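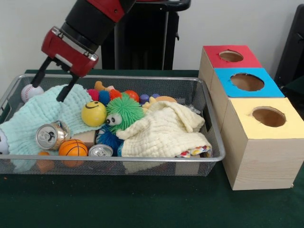 かごの中身の仕分けはロボットに任せられるか:自宅や作業場で試すときの手順

おもちゃ、空き缶、布が一緒に入ったかごを空にして、種類ごとに箱へ移す。人なら話をしながらでも終わる作業です。二本指のグリッパーを付けたアームにやらせるとどこまで進むのか、Avedcombeの作業場で試してきたやり方をまとめます。アームの基本設定と安全確認が済んでいることを前提にしています。

結論を先に書くと、硬くて形のはっきりした物はかなり任せられます。布はまだ人が手を貸す場面が多く残ります。

用意するもの
・机に固定したアームと二本指グリッパー
・浅めのかご
・上に穴の開いた箱を三つ(上面の色を変えておく)
・無地の机掛け
・記録用紙

手順1 分類を決める
最初に、どの箱に何を入れるかを紙に書きます。うちでは赤がボール、青がその他のおもちゃ、黄色が缶です。布は箱に入れず、机の空いた場所に置くことにしました。トゲトゲした柔らかいボールをどちらに入れるかで、Kristýna Holubと私の意見が割れました。こういう物は先に決めておかないと、後で成功か失敗かを判定できません。

手順2 箱の穴を確かめる
仕分ける物を一つずつ手で穴に通してみます。向きを変えないと入らない物は、アームにとって別の難しさになります。最初の週は除いておくほうが結果を読みやすくなります。

手順3 簡単なかごから始める
硬いボールだけを入れ、互いに触れないように離して置きます。これで20回試します。ここで落とすようなら、指の開き幅か下ろす高さが合っていません。グリッパーの力を上げるのは最後にしてください。

手順4 缶を足す
空き缶は横に寝かせて入れます。胴の中央を挟むのが基本ですが、かごの縁に沿って寝ていると指の入る隙間がありません。その場合は端を軽く押して向きを変えてから、つかみ直します。縁のすぐ内側にある物は、ボールでも同じ問題が出ます。網のかごは目に指先が引っかかることがあるので、縁の近くでは速度を落とします。

手順5 布を入れる
ここから成功率が下がります。ガーゼのような薄い布は、しわの山をつまめば持ち上がります。困るのはその後で、上に載っていたボールが転がったり、布に包まれた物が一緒に出てきたりします。Qianru Jiaの提案で、次の順番に変えました。

1. 布の上に載っている物を先に取る
2. 布のいちばん高い山をつまむ
3. ゆっくり上げ、途中で一度止める
4. カメラで下に物がぶら下がっていないか見る
5. 机の空いた場所に下ろす

4で何か付いていたら、かごの上で布を放してやり直します。

手順6 全部混ぜる
ボール、缶、布、積み木を混ぜて入れます。並べずに、上から無造作に空けてください。人が並べてしまうと、家で使うときの難しさが消えてしまいます。

記録の付け方
一回のつかみごとに、対象、結果、人が触ったかどうかの三つを書きます。私たちは133回分を記録しました。そのうち人の手が入ったのは50回で、ほとんどが布か、布の下に隠れた物でした。

時間も測ってください。かご一つに60分かかった日もあります。同じかごをSalim Kariukiが手で片付けると、途中でお茶を飲みに行っても先に終わりました。

よくあるつまずき
・同じ物を何度もつかみ損ねる:三回で打ち切り、別の物に移る設定にします。周りが減ると取れることがあります。
・柔らかい毛のあるボールが滑る:先端でつままず、指の腹まで深く入れます。
・穴の縁に当たって落ちる:放す前に、穴の真上で一拍止めます。
・布と机掛けを見分けられない:かごの布と離れた色の机掛けに替えます。

家事に使えるか
夜に仕掛けて朝までに終わればよい、という使い方なら、ボールと缶の仕分けは実用に近いと思います。布を含む片付けを無人で任せるのは、今の構成では勧めません。次は3月に、指先の材質を替えて手順5だけをやり直す予定です。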